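4. Setting the Medication Reminders

Your Morkow bedside reminder unit leaves the factory with one alarm, set for midnight, in a tone our engineers describe as assertive. Most households prefer to change it.

Before you start, have your prescriptions handy and plug the unit into a wall outlet. Power boards are fine. Power boards plugged into other power boards are between you and your insurer.

1. Hold SET until the display blinks. Let go. Holding it longer changes the language to Danish (see Section 9).

2. Choose a slot from 1 to 8 with the arrow keys. Each slot holds one medicine.

3. Enter the name as it's printed on the packet. "The little white ones" will be accepted, and you will regret it by the second week.

4. Enter the strength in milligrams, for example 500. Copy it from the pharmacy label, and leave your memory out of it.

5. Set the times. A slot takes up to 3 alarms a day.

6. Press SAVE. The unit beeps twice. One beep means it has saved nothing and would like you to start again.

Note: Courses with an end date, such as antibiotics, should go in as COURSE and not ONGOING. An ONGOING alarm will remind you until the unit dies, and the Morkow is very well made.
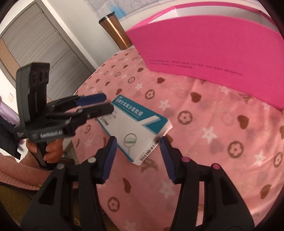
Note: If two people share the unit, give each a colour under MENU > PEOPLE. The Soriano model has no colour display and uses initials, so couples named Torben and Tetsuya will need to come to some arrangement.

CAUTION: The unit knows what you typed and nothing else. It can't check doses or interactions. Ask your doctor or pharmacist before changing anything, including the times.

CAUTION: Don't store medicines on top of the unit. It gets warm, and the snooze button is up there.

To delete a slot, hold CLEAR for 2 seconds and confirm. There is no undo. We have had letters.

Guide revised 25 Aug 2024. Replaces the July edition, in which steps 5 and 6 were printed in the wrong order.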